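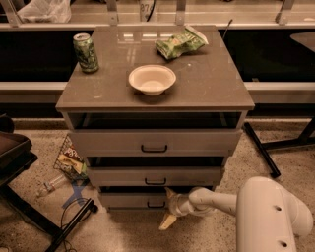

Fig. 1. Can, snack bag and paper bowl on a drawer cabinet.

Whose Trash Is It? Litter on Shared Surfaces in Fendcombe Hall
Tiburcio Becerra and Kavinda Paul
Intro to Field Methods, final report
Submitted 11/18/19

Background

Fendcombe Hall has plenty of trash cans. It also has window ledges, low cabinets, radiator covers and one decorative planter, and our fellow students seem to find these easier to use. We wanted to know whether a piece of trash left on a shared surface makes the next person more likely to leave one too. Our original topic was vending machine pricing. We dropped it when the vending company did not answer our emails, and then did not answer our email asking if they had gotten our emails.

The idea that mess attracts mess is old and has been tested by people with more funding. We were interested in a narrower version of it: does food trash attract more trash than paper trash does?

Method

We picked two floors with similar foot traffic. Each morning in October, before the first class, we cleared every flat surface in the hallways and lounges. On the second floor we then left one piece of food trash per surface (a can, a chip bag, a used-looking bowl). On the third floor we left one sheet of scrap paper per surface. We came back at the end of the day and counted what had been added. Anything with a phone or keys in it was treated as property and taken to the front desk, where we became well known.

An item was counted once if its parts clearly belonged together, so a cup with a lid and straw was one item. We argued over a sandwich that had been divided between two ledges. It went into the data as two.

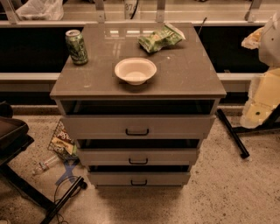

Fig. 2. Green soda can and crumpled bag toward the back of a cabinet top.

Results

Over the month we logged 1070 added items. Of these, 266 were on the paper floor and the rest were on the food floor, a much bigger gap than we had guessed. Low cabinets did worse than ledges on both floors, probably because they look like tables. The planter had its own following and we left it out of the totals.

Wrappers and cups were the most common finds. The strangest was a full set of lecture notes for the course this report is written for, neatly highlighted. We returned them – after reading them.

Problems

The custodial staff were told about the study, but the night crew apparently was not, and on three mornings there was nothing left for us to clear. Those days still count, though our notes for them are mostly complaints.

A bigger problem is that the second floor has the Howlader Café cart at one end and the third floor does not. We noticed the cart in week two, while standing in line at it. People who have just bought food have food trash to leave, whatever we put on the cabinets, so the floors were never a fair match. Switching the conditions halfway through would have fixed a lot of this.

What we would change

Swap the floors each week. Add a floor with nothing left out at all. Decide the sandwich rule in advance. Kavinda would also like it noted that she suggested a control floor on the first day and that Tiburcio said it would be "basically the same thing."

Our raw counts are in the appendix, along with a sketch map of both floors. The planter is marked with a P.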